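Ishbel Mowat has run day boats out to Evimero for 17 years, and she is tired of hearing it called untouched. "There's a ruined chapel, a goat track and a landing stage," she says. "People have been touching it for centuries."

The island lies an hour off the coast, low and brown, with two pebble coves and a reef on the western side. The new brochure promises dolphins on every crossing. I ask how often she sees them. "In June, perhaps one trip in three. The rest of the year I tell people to bring a book."

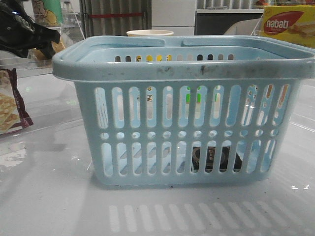 She is no kinder about the marine park status, granted on 19th December after a long campaign. The rules limit landings to 212 visitors a day. Who checks? Mowat laughs. "There's a sign. It's a good sign, very well painted."

Marlene Thibodeau, who wrote the park's management plan, takes the criticism calmly when I ring her. A ranger's post has been advertised, she says, and mooring buoys will go in before the season. "Ishbel thinks we did it for the leaflets. Some of my colleagues probably did."

I put it to her that the plan claims 41 kinds of nesting bird, when the last survey was made in winter. She pauses. "That figure came from older records. I'd have preferred a footnote."

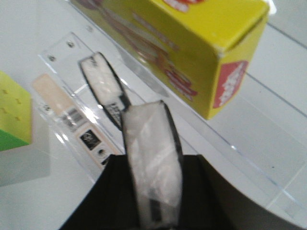

Back at the harbour, Mowat is still taking bookings. She doesn't advise against going. The snorkelling off the western reef is good on a calm morning, and the walk up to the chapel takes half an hour if you have proper shoes. She'd skip the sunset cruise, including her own. "You're facing the wrong way for most of it," she says, "and it costs more."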